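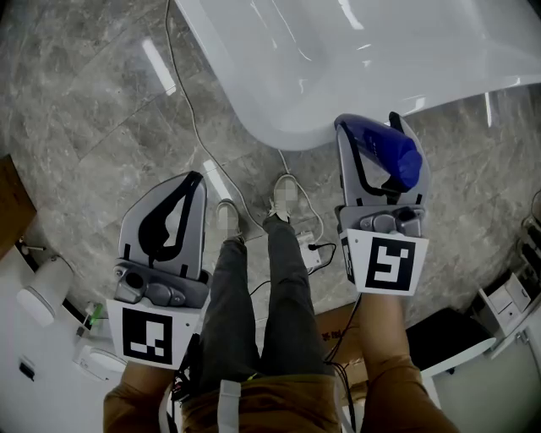 A white bathtub and a blue bottle at its rim, above gray marble-patterned tile.

Should the bathtub stay?

In many homes it is the largest object that people use the least. Before you call the plumber to take it out, it is worth to sit in it one more time.

When I moved to Irkdale, the woman who showed me the apartment opened the bathroom door and apologized. "There is still the tub," she said. She explained that the owner wanted to replace it with a shower before the next tenant but did not find the time. I come from a country where a tub was a sign that a family was doing well, and I did not understand what she was sorry for. I took the apartment the same afternoon.

After that I began to ask people about their tubs, first my neighbors and later anyone who would stand still. Almost everyone has an opinion, and the opinions are stronger than I expected. A nurse on my floor told me that she had not filled hers in four years and that she keeps the drying rack in it. A retired couple on the first floor bathe every Sunday, one after the other, and they have discussed for most of their marriage who should go first.

The firms that renovate bathrooms have noticed the change very clearly. Khosravi, a family company with a shop near the Irkdale bus station, did 277 bathrooms last year, and in most of them a tub went out and a shower came in. The manager has been in the trade for 25 years. When he started, he says, it was the opposite. People had small showers with a curtain that stuck to the leg, and they saved money to have a real tub, white if possible, and big enough for a tall man.

He does not try to change the mind of any customer. He does ask one question, which is whether there are small children in the house or will be soon. If the answer is yes, he suggests to wait. Twice he has been called back to put in a tub where he himself had removed one, and both times the customers were a little embarrassed and he pretended to have forgotten the first job.

The reasons for the shower are easy to understand. It is fast. It is easier to enter when the knees are not good, and this matters more every year in a town like Irkdale, where the young people leave. A tub also needs a lot of water and the water must be heated, so a family that pays attention to the bill will see the difference by the end of winter. One man showed me two bills side by side on his kitchen table, one from before his daughters left home and one from after. He said he would be glad to pay the first one again.

The reasons for the tub are more difficult to explain, and the people who love it often begin with something practical. You can wash a dog in it. You can soak a wool blanket, or wash the shelves of the refrigerator, which do not fit in any sink. Only after some minutes do they come to the other matter, and then they speak more quietly. A teacher told me that the bath is the only half hour in her week when she cannot be asked for anything. Her children know that the closed door with the sound of water means a shower and they may knock, but the closed door with silence means a bath and they may not.

In Buterbridge, two hours by train to the north, there was once a public bathhouse with private rooms, each one with a tub and a wooden chair. It had been built for the mill workers, who had no bathroom at home. You paid at the window and received a towel, a piece of soap and a number, and when your time was finished the attendant knocked on the door with her keys. The building is a library now. In the reading room they have kept one tub behind a rope, and the librarian told me that children ask often if somebody is allowed to use it.

I met there a man of great age who had gone to the bathhouse as a boy, every Saturday with his father. He remembered the price, and he remembered that his father added hot water with his foot, turning the tap with the toes so that he did not have to sit up. "I do it the same way," he told me. He lives now in a building with a shower only, and he goes to his son's house when he wants a bath. He brings his own towel.

There is also the question of money when a home is sold. I had always heard that a house without any tub is harder to sell, and the agents I asked did not agree among themselves. Those who sell to families said yes, keep at least one. Those who sell small apartments said that buyers look first at the kitchen and then at the light. The price of removal is easier to discuss. One neighbor paid 758 dollars only to have her old tub broken up and carried down the stairs. The full change, with new tile and a glass door, came to more than 3,000, and she was without a bathroom for nine days. She washed at the swimming pool.

For people who want to keep the old tub but do not like how it looks, there is the possibility to have it coated again. The work must be done with the window open, and the tub has to rest before it can be filled. The manager at Khosravi advises to clean it afterward with a soft cloth and mild soap, never with powder, and not to leave a rubber mat lying in it from one week to the next.

Our owner has finally found the time. He wrote to me that the workers can come in November, and he was polite enough to ask if the date is convenient. I have not answered him yet. My neighbor the nurse says that I should accept, and that if I want she will take the drying rack out of her tub and I can come upstairs on Sundays.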